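Pleva laundry helper: two stars
Yetunde Onuoha, Jandilcombe
Sat 23 November

142 shares · 10 comments

Pleva says its £1,534 arm can put a T-shirt on a hanger. It can, if the shirt is flat and you have the patience. I've had it since October and my own hands are still quicker.

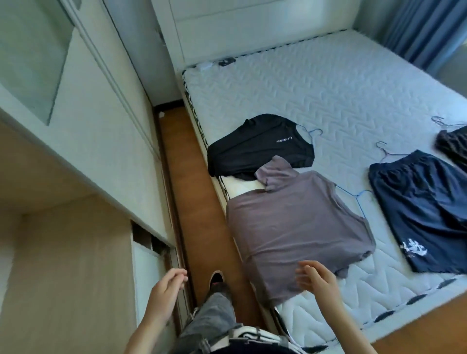 The job in question: tops, shorts and wire hangers on the bed.

Grey T-shirts it manages. Overlap two and it stalls — every time. Shorts are worse, and the Hidon update made no difference. A decent gadget for people who like gadgets. I'd wait.

377 people found this review helpful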